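I spent most of Saturday at the kitchen table with a soldering iron, which if you'd told me ten years ago I would have laughed and gone back to my knitting. But there you go. The jumper is still on the needles (one sleeve, don't ask) and I have a new hobby that smells much worse.

Some of you will remember that my brother-in-law gave me a box of electronics bits when he moved to the coast. It sat on top of the fridge through the whole of winter, getting that greasy fluff on the lid that everything on top of a fridge gets, and every time I reached for the big salad bowl I felt guilty about it. Then in September I finally took it down and tipped the lot into an oven tray, and of course I was hooked by the end of the afternoon. There were little boards in plastic bags, strips of header pins, coils of wire in every colour, and a bag of resistors that Abelardo Ticona, my neighbour over the back fence, says should last me until I'm dead.

Abelardo used to fix radios for a living and he has been very patient with me. The first thing he taught me was to put the iron down when I'm talking, because I wave my hands about. The second was to stop carrying the solder to the joint on the tip of the iron like a blob of honey on a spoon. You heat the pin and the pad together, count to two, and feed the solder in from the other side. When it's right it flows in and settles into a neat little hill around the pin. When it's wrong it sits on top in a ball, and you can go back and warm it up again with a dab of flux and nine times out of ten it will come good.

My setup is nothing fancy. I have a cheap iron from Fawzy, the hardware place near the station, and a stand that came free with it and wobbles. I keep the dial at 659, which is Fahrenheit, as the iron was obviously meant for some other market and I have never worked out how to switch it over. I did try to convert it once and got bored halfway. For wire I was using an old reel out of the box until Abelardo looked at it over his glasses and brought me a roll of Arnico, and I have to say the difference was night and day. My joints went from grey porridge to something I'm not ashamed to have people look at.

And then there are the sponges! I had no idea you could be fussy about sponges. The one in the stand was the size of a postage stamp and dried out before I'd done a single row, so I went to the kitchen cupboard, and I've been getting through them ever since. Plain cellulose is what you want, damp and well squeezed out. Please don't use the plasticky foam ones with the scourer on the back, they melt onto the tip and the smell stays in the curtains for days. I know this for a fact.
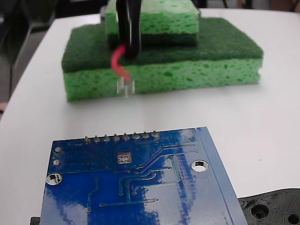
Blue board, green sponges, and a row of eight header pins along the edge.

I do love that blue. Most of the boards in the box were the ordinary green kind, and I'd been saving the blue ones the way I save nice wrapping paper, which is silly when you think about it. They're terribly shiny, though, and under the kitchen light I have to keep tilting my head to find where I'm up to. I ended up turning off the overhead and dragging the reading lamp in from the lounge – much easier on the eyes, and I didn't feel like I was working under a dentist's lamp any more.

A tip for anyone starting on headers: do one pin at one end first, then check the strip is sitting straight before you do anything else. If it's leaning you can soften that single joint and nudge it back. Do all of them and then notice the lean and you'll be there until dinner with the solder braid, muttering. I stick the long side of the pins into a scrap of breadboard to hold everything steady, and that has saved me a lot of burnt fingertips.

The plan is to have 6 of these finished before the school fair, for the little night lights I promised for the craft table. So far I've got 4 I'm happy with. The cases are coming from Brelto and they are taking their sweet time about it, so I may yet be cutting holes in jam jar lids on the Friday night. If anyone has done that without bending the lid, please leave me a comment. I've tried the hammer and nail method and the less said the better.

Next on the list is a proper mat for the table, as the old bread board has had its day and Mum keeps asking where it went.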